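Home | Diary | Notes on Control | Older entries | Contact
Print this page | E-mail this page

Sunday diary: the shirt segmenter and the late clock

October 29, 2023
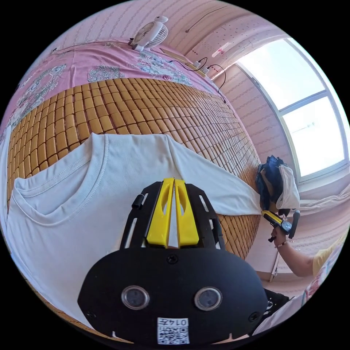

My work this week was the alignment code, and I want to write down what I learned before I forget it. We have two streams of images for each folding episode, one from the left gripper and one from the right, and the software must put them on the same time line before the planner can learn anything from them. On paper it is a simple task. Each stream has its own clock, we take the difference, we subtract it. On Tuesday I believed I had finished. Then I opened the episodes with the white T-shirt on the bamboo mat, where the left gripper looks over the body of the shirt and the other hand is already holding the end of the sleeve with the second gripper, and I saw that my two time lines did not agree about when the sleeve was taken. The left view said one moment and the finger width signal from the right said another, later one. The difference was 200 milliseconds. For a person folding laundry this is nothing. For a policy which must learn when to close its fingers, it is a lot.

I spent one full day looking in the wrong place. I suspected the image decoder, then the network, then my own resampling function, which I rewrote two times and both times got the same answer. Ruaridh Urquhart came by in the afternoon and asked me if I had plotted the difference against the episode length. I had not. When I did it, the points made a clean sloping line. So the error was growing inside the episode, and a constant correction could never remove it. One clock is slow. I felt a little ashamed, as I have met this problem before, in April, with the Zevalance logs, and I even wrote a note about it in this diary.

The new version fits two numbers per episode, an offset and a rate. I use the moments when both views show a quick motion and I match them. It works well when the motion is strong and badly when the cloth is being smoothed slowly, because then there is no sharp event to hold on to. For the slow episodes I borrow the rate from the neighbours of the same session. I am not sure this is correct if the temperature of the device changes much. I will leave a warning in the log and look at it later.

From 539 episodes, 275 now pass the check with the strict limit. Kevin Inga thinks my limit is too strict and that I am throwing away good data. Perhaps he is right. But I would like to see the planner trained once on the clean part only, so that we have something to compare with. If we mix everything on the first day, we will never know which error comes from where. We agreed that I keep the limit until the next training run and he may then loosen it with his own hands.

The second matter is the segmentation. Tredora, our small mask tool, was trained mostly on dark tables, and a white garment on the honey-coloured tiles should be an easy case for it. In most images it is. The trouble comes from the wide lens. The rows of tiles bend strongly towards the sides, and the model sometimes takes a curved row for the hem of the shirt. I tried to undistort the image first, and the hem became better, but the corners were stretched so much that the sleeve on the right lost its shape. For now I keep the original image and give the network one extra channel with the angle of each pixel from the optical axis. The first results are good enough that I stopped touching it on Friday evening.

The neckline is still weak. The planner wants to know which end of the shirt is the top, and it uses the collar for this. When the collar is white on white, with only the seam and a little shadow to show it, the confidence goes down and the planner changes its mind between one image and the next. I added a simple memory: it must see the new answer in 7 images in a row before it may turn the shirt around in its head. Ruaridh calls this a patch and says the orientation should be part of the state estimate from the start. I agree with him, but the patch took one hour and the state estimate will take me until the end of next month.

Small things. The Sotelo viewer now shows both streams side by side with one slider, and I wonder how I lived without it. The Caltine export still writes the file names in the wrong order if there is a non-Latin character in the label. I must not forget to put the rate correction into the export too, otherwise people will read the old times and think that nothing has changed.

Tomorrow: write the test for the slow clock, ask Kevin for his list of doubtful episodes, answer the mail about the storage.

Print this page | E-mail this page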